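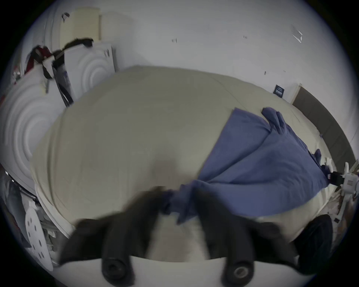 3. Gripper fault during bed and clothing tasks

Present: Ulla Hyvönen (chair), Jhun Salazar, Trinidad Calimlim, Rhea Rivera (minutes)
Apologies: Marilou Sison

Items 1 and 2 were closed by email before the meeting and are not repeated.

Jhun reported on the fault in July. While he was practising with the hand-held pair, the right jaw did not open when the trigger was released. The jaw stayed closed on the cloth for about 2 minutes and the console showed code 999, which is not in the Nanden manual. Trinidad pulled the power lead. Jhun had a pinched finger, with no broken skin. The first aid book was filled in on the same day.

Ulla asked why the stop button was not used. Jhun answered that both his hands were in the grips and the button was on the shelf behind him. It was agreed that this is a safety matter by itself, also if the fault never comes back.
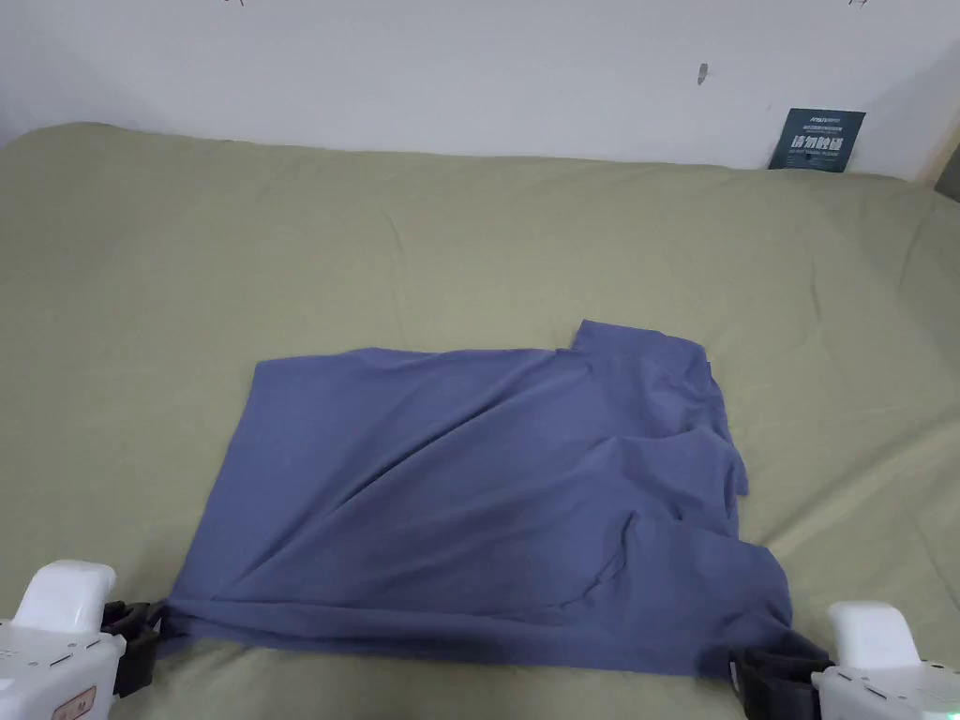

Umali Household Robotics Group – Arnaston site

3.1 Cause
Not known yet. Trinidad has read the log and found that the wrist angle jumped to 360 just before the code came. She believes that the software read this as a full turn and locked the jaw. Rhea was not convinced and would like the trigger spring to be checked also. Both will be looked at.

3.2 Work with cloth
Folding and spreading may continue with the spare pair only. A second person must stand at the stop button for the whole session. If a jaw does not open, the operator says "stop" loudly and does not pull on the fabric. Jhun found this rule a bit heavy for T-shirts – the others preferred to keep it until the cause is found.

3.3 Supplier
Atport has offered a foot switch on loan. Ulla will accept, provided that the cable can be fastened to the floor.

Actions
Trinidad: send the log to Nanden and ask for the meaning of code 999.
Rhea: open the right trigger and check the spring.
Ulla: answer Atport.
Jhun: show Marilou the new rule before her next session.

4. Storage of batteries
Moved to the next meeting, as Marilou has the quotation.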